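Members' Forum > Teleoperation and Guided Teaching > Task Procedures

Processor seating by remote control: approach angle and release height 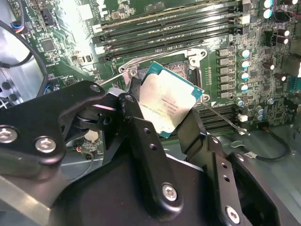

Wrist camera view, processor held at an angle over the open socket.

Posted by: B_Vishwakarma (Section Moderator)

Members are invited to comment on the draft procedure for teaching processor placement on the Festus cell. The operator drives the arm from the adjoining room, using the wrist view and one overhead view. Each recorded run begins with the processor already gripped and ends when the fingers have cleared the retention frame. Closing the levers is treated as a separate task and is not covered by this draft.

The draft currently requires the operator to level the part before descending below the height of the memory slots. Two of our operators have asked that this requirement be relaxed. I would be grateful for views from other sites before the text is fixed in December.

Bimla Vishwakarma

----

Posted by: tuvwood_lab

We would advise against relaxing it. The pins in a socket of this type do not tolerate a corner arriving first, and a part pinched by its left and right edges can rotate between the fingers without the operator feeling it. At Tuvwood we reviewed 836 recorded runs. The runs rejected at inspection were mostly those in which the operator corrected the tilt during the last part of the descent. A policy trained on such runs learns the late correction together with everything else.

----

Posted by: S_Bjarnason

I must respectfully disagree with the previous reply. If every run shows a level part from the outset, the robot has no example of what to do when the part is not level. Our own set contains 1190 runs, and the operators were instructed to start from a range of tilts. The correction is made high above the board, then the descent is straight. I see no conflict with pin safety provided the height is respected.

I would also question whether remote control is the right method for the final stage. We guide the arm by hand for that portion. The operator can feel the housing stop moving, and the handle on our Chambi arm permits very small adjustments.

Sigrún Bjarnason

----

Posted by: tuvwood_lab

Hand guiding places the operator's sleeve and forearm in the overhead view, and the trained policy will never see either again. We discontinued it for that reason. On the matter of starting tilt, I accept the point as stated, so long as the correction height is written into the procedure and checked.

----

Posted by: kestrel44

May I ask which fingers are specified? The flat plates hold the edges well, but they leave little clearance inside the retention frame. We changed to narrower tips from Bondel and had to record our whole set again.

----

Posted by: B_Vishwakarma (Section Moderator)

The flat plates are specified for the present round. Narrower tips may be proposed under a separate topic.

On the main question, the draft will be amended as follows. Tilted starts are permitted. The part must be level before it passes the tops of the memory slots. Any run with a correction below that height is to be marked and kept out of the training set, but not deleted. Operators new to the cell will complete six practice runs with a scrap board before recording.

----

Posted by: S_Bjarnason

I can support that wording. I maintain my reservation about the final stage and ask that it be noted. Please also state whether a run in which the processor is lifted and placed a second time counts as one run or two. We have always counted it as one, and I believe Tuvwood does not.

----

Posted by: tuvwood_lab

Two. The second attempt starts from a different grip.

Contact the moderators | Copyright Members' Forum | Back to top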